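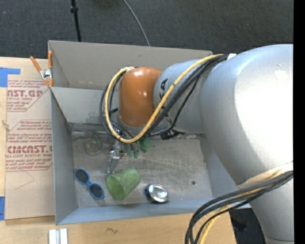 The arm at work over the sorting bin, its cables looped around the orange wrist.

I have been putting off writing about the stoppage we had in June, partly out of embarrassment and partly because every time I sat down to it I found myself defending the robot, and the robot doesn't need me to. But two people at the Bistby meetup asked me for the story, and I promised Chalerm Prasertsri that if I told it I would tell the dull version, the one where the cable is the main character.

So, the dull version. We had Frei (our arm, named long before I joined by somebody with a fondness for short words) picking household odds and ends out of a gray bin, over and over, cups and sunglasses and whatever else we had put in that morning. We were well into a long run, on pick number 2709, when the wrist turned a little further than it usually does to reach something near the wall, and the arm stopped dead. The screen gave us a force limit fault on the last joint. We did what I suspect most people would do. We cleared it and pressed go.

It stopped again seven picks later, and then again, and I am sorry to say that we spent most of an afternoon raising and lowering thresholds in the software. Chalerm, who had been patient with me all day, finally switched everything off, put his hand on the cable bundle and turned the wrist slowly through its travel. You could feel it go tight well before the end. One of the loops had worked its way round the housing and was pulling against the joint, and when he peeled back the jacket there was a spot where the insulation had rubbed nearly through.

Nothing caught fire and no one was hurt. I say that because I know how these stories are usually told, and I would hate for anybody to picture sparks. All the same, that cable carries power to the gripper, and I had been reaching into the bin between runs to put things back with my mind on lunch. A gripper that loses power at the wrong moment drops what it is holding, and one that gets it back at the wrong moment closes. I have thought about that a good deal.

My opinion, and it is only that, is that those of us who work on small research arms have let ourselves off too lightly where cables are concerned. We will argue for a week over a planner. We will write page after page about grasp success. Then we hang the wiring on the outside, leave enough slack that it reaches everywhere, add a bit of tape where it wants to wander, and call it temporary. Ours had been temporary for five months! I wouldn't accept that in a toaster, and I don't quite know why I accepted it in a machine that can swing its whole weight past my elbow.

I know the arguments on the other side, having made most of them myself. Setups change all the time, and a tidy harness takes an hour to undo when you want to try a different gripper. My friends at Drasemby say a proper dress pack is for factories, and they may be right about the expense. I am asking for something much smaller, though. Turn the wrist by hand, with the power off, before each long run. It takes us about 30 seconds. Write down what you felt, even if it was nothing, and if the arm faults on force, look at the arm before you look at the settings.

We do that now on Frei and on the older arm in the Zidero room, and we also agreed that hands stay out of the bin until the stop button is in. I still forget to write things in the log now and then, and Chalerm still leaves me a note on the keyboard when I do. The worn cable is in my desk drawer, if anyone from the meetup would like to come by and have a look at it.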